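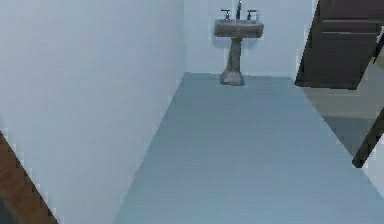
Randevar Releases Remote-Control Recordings of Household Robot Tasks

13 May 2024

The Randevar Institute has released a set of 2646 recordings in which human operators guide a simulated mobile robot through everyday tasks in the home. The set was prepared under the Clillell project and is available to universities and public research bodies on request.

Each recording was made by an operator at a desk, who drove the robot with a pair of hand controllers while watching the view in simulation. The tasks include passing through a doorway, approaching a pedestal sink in a narrow washroom and stopping within reach of the taps. A control program is then trained on the recordings and is expected to carry out the same task without an operator.

The work was carried out by 14 operators over a period of four months. All of them completed a short training course before their recordings were accepted. Attempts that ended in contact with a wall or door were kept and placed in a separate group, so that research teams may decide for themselves whether to use them.

"A washroom is a demanding place for a machine to move about in," said Grímur Gunnlaugsson, head of the Clillell project. "There is little space to turn, and the operator must plan the approach before entering. We wished to record how people make those decisions."

The simulated homes were supplied by Stukeo under an agreement signed with the Institute last year. The hand controllers and the software linking them to the robot were provided by Bhatt.

A second stage of the project will begin in July. Operators will guide a physical robot by hand through a smaller group of tasks, with 100 recordings planned for each. Research bodies wishing to take part in the second stage should apply in writing to the project office of the Randevar Institute.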